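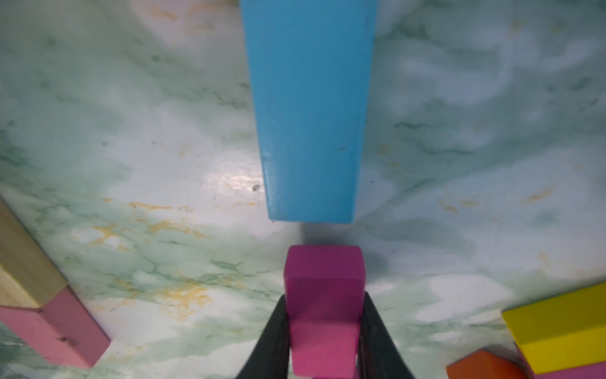 According to Yareli Camacho, painted blocks slide more readily on a glossy tabletop than plain ones do, and she asks that the surface be wiped and dried before every session. The Odari guide adopts this practice in the steps that follow.

4. Preparing the Blocks and the Table

4.1 Wipe the tabletop with a soft cloth and allow it to dry fully. Remove crumbs and grit, which scratch painted faces.

4.2 Place the long blocks flat on the table. Leave a gap between neighboring blocks so that each can be lifted without disturbing the next.

4.3 Stand the short blocks on end only when they are about to be used.

4.4 Keep painted and natural-wood blocks in the same working area. The two finishes may be combined in any structure.

Note: Small scuffs and dark marks on painted faces are normal wear and do not affect stacking. A block with a split or a raised splinter shall be withdrawn from the set.

Caution: Do not soak the blocks. Clean them with a damp cloth - no more than a teaspoon of mild soap in 1000 ml of water - and dry them at once.

4.5 Reduce glare where possible. Under strong overhead light, a polished surface can make the edges of pale blocks difficult to judge.

4.6 At the end of the session, return the long blocks to the box first and lay the short blocks on top. The filled box must not be stacked more than 2 high.

Replacement blocks are listed in Section 7 under Tekin, by color and length.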